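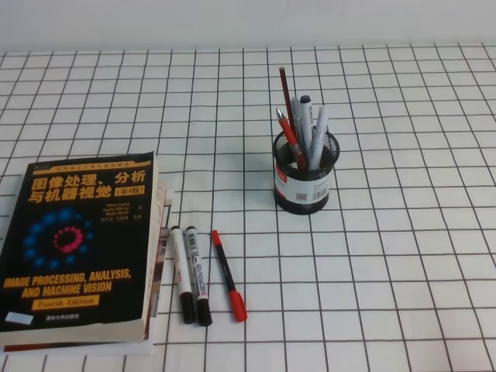 Jin-sol Pyo says a robot that puts pens away is worth any money, if it means never being told to tidy up again. Well, maybe. Let's look at the money first.

Say your school wants a robot arm. The Wimico shop sells a small one for £784. It has a nice advert. In the advert the arm picks up a pen, drops it in a pot and everybody claps. What the advert leaves out is everything else you need to buy.

An arm on its own has no hand. The hand is called a gripper, and at Wimico that is another £244. Then it needs a camera, so that it can find the pen in the first place. The Enoneck camera is £200. We are now at £1,228, and we haven't paid for a computer to tell it what to do, or for spare parts when a cable wears out. 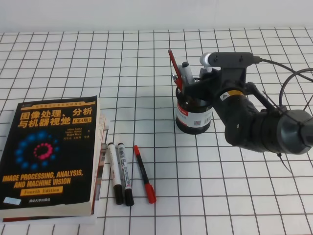

Then there is time. A robot has to be set up and taught, and a grown-up has to do a lot of that. Ask who it will be. If the answer is "oh, somebody", the robot may well end up in a cupboard.

Sellers like to say that a robot will "pay for itself". That means it saves you more money than it cost. But how much does your school spend on putting pens in pots? You do it, and you do it for nothing!

Could a robot still be a good thing to buy? Yes, if you want to learn how robots work. That is a fair reason, and a much better one than a tidy desk. Even so, try before you pay. Drotitz lends out arms for 14 days. Give it your own pens, the fat ones and the thin ones, and write down every time it misses. Then look at the price again and see if you still want to clap.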